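Okance Clear 3-Step Riser: my review after a season of bake sale tables

I've been running the snack table at our community theater for a couple of years now, and last February I finally gave in and bought a proper riser.

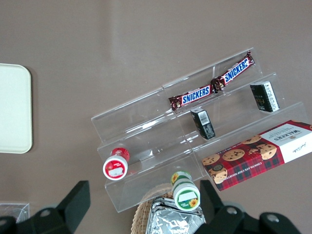 Is a clear riser worth buying over a plain tray?
For a small table, I'd say it is. A tray spreads everything out flat, so the people at the back of the line can't see what you've got until they're right on top of it. Steps put the back row up where folks can spot it, and you get more stuff into the same footprint.

Okay, so, the Okance. I ordered mine from Zultden after going back and forth for way too long (there's a fancier one from Majimbun with a lip on each shelf, and I kept putting it in my cart and taking it out again). Shipping took 8 days. It came wrapped in that blue film you have to peel off, and let me tell you, peeling it took longer than anything else I did that evening. Get a fingernail under a corner and go slow. If you yank it you end up with little strips stuck along the joins and then you're in there with a toothpick, muttering.

Once it was clean I loved it right away! It's light enough to carry under one arm with the cash box in the other hand, and it doesn't make the table look crowded the way my old wire rack did. Candy bars lie on it just fine. Small boxes are fine too. Bags of chips, not so much, they slump forward and slide, and I gave up and put them back in a basket.

Cleaning is where you need to be a bit careful. I used a paper towel the first time and got fine scratches on the bottom step. Gareth Fothergill, who does our lighting, told me to stick to a soft cloth and plain dish soap, and I haven't added any new ones since. Please don't use window spray on it. I did that to a picture frame once and it went all cloudy.

It shows fingerprints like crazy, by the way. Kids lean on it, they grab the edge while they're deciding, and by intermission it needs a wipe. Under the lobby lights you really notice.

We took it to the Sikurthorpe summer fair as well, on a folding table in a breeze, and it crept toward the front every time somebody bumped us. I stuck 4 of those little rubber dots under it and it hasn't budged since. They should come in the box, if you ask me.

Slamet Yusof borrowed it for his yard sale and put toy cars on it, and now he wants one too, so I guess that's a second opinion.

Would I buy it again? Yep. I'd take off one star for the film and the missing feet, so 4 out of 5 from me. If you sell anything heavier than candy, maybe jars of jam, I'd look at the Majimbun instead, although I haven't tried it and the price made me wince.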